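How do I stop a small kitchen from smelling like last night's dinner?
Asked by ledach_upstairs in Home & Kitchen

Hi all, I hope this is the right board. We moved into a one-bedroom in April, around 500 square feet, and the kitchen is really a corner of the living room. I love cooking and I'm not about to give up onions — but by morning the couch smells like them, and so do my coats. There's a window over the sink that opens maybe a hand's width, and a hood that only blows the air back into the room.

I've tried candles (now it smells like onions and vanilla), a bowl of baking soda, and simmering apple peels with a cinnamon stick, a trick I was very hopeful about. It was lovely for an hour and then we were right back where we started.

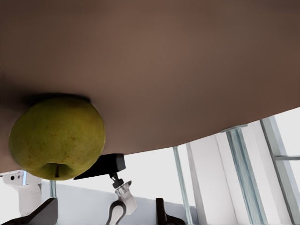
A green apple, for the simmer pot crowd

Is there something I'm missing, or is this just life in a small place? I'd rather not spend a lot. The Nudis air purifier I looked at was more than I pay for groceries in a month.

nudgeandstir
Oh, I feel for you, I lived over a bakery in a studio for years and cooked fish in it anyway. Start with the hood. If it blows back into the room it should have a charcoal filter as well as the metal grease screen, and the charcoal kind can't be washed, it has to be replaced every few months if you cook a lot. Mine had never been changed when I moved in and I don't like to think about what was in it. Turn the fan on five minutes before you start and leave it going for fifteen after you're done.
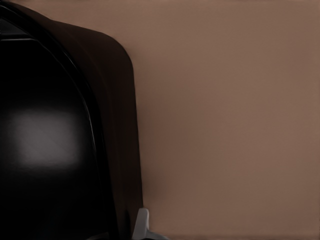 Grease is the other half of it, and it's the half I ignored the longest. Every time you fry, a fine film settles on the cabinet doors, the top of the fridge, the wall behind the stove, and it holds on to smells like a sweater does. Shiny black finishes are the easiest place to check your work. When a light reflects in one as a soft pale blur with faint streaks through it, I go over the panel again with a damp cloth and a drop of dish soap, then a dry one. Do the cabinet tops too, even though you'll hate it. And close the bedroom and closet doors before the pan goes on, that will save your coats!

Stoica101
open a window

pots_of_drutden
The answer above mine is right but your window only opens a little, so let me add to it. Put a small fan in or near the gap facing OUT, then crack a window or door on the other side of the apartment so fresh air has a way in. You want the kitchen air pushed outdoors, and a fan pointing in just sends it all toward the couch.
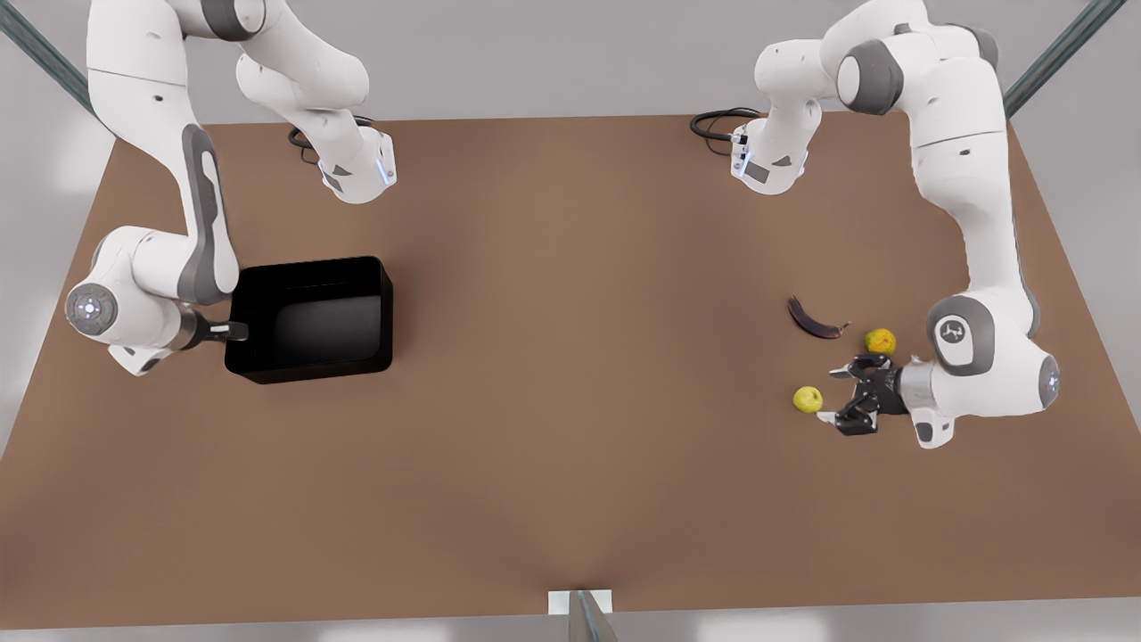
2 min read

For the couch itself, sprinkle baking soda on the cushions, leave it overnight and vacuum it up in the morning. Check the tag first if the fabric is anything delicate. Throw blankets and cushion covers can go in the wash with a cup of white vinegar in the rinse, and they come out smelling of nothing at all, as they should.

One more thing, and I say this as someone who learned it slowly — don't leave the pan until morning. Wash it, wipe the stove, take out the trash if there are onion skins or fish wrappers in it, and run some hot water down the drain. It's ten minutes and I grumble through every one of them, but I've cooked curry in a 700 square foot place for years this way and my sister still asks what's for dinner when she walks in, so she can't be smelling much.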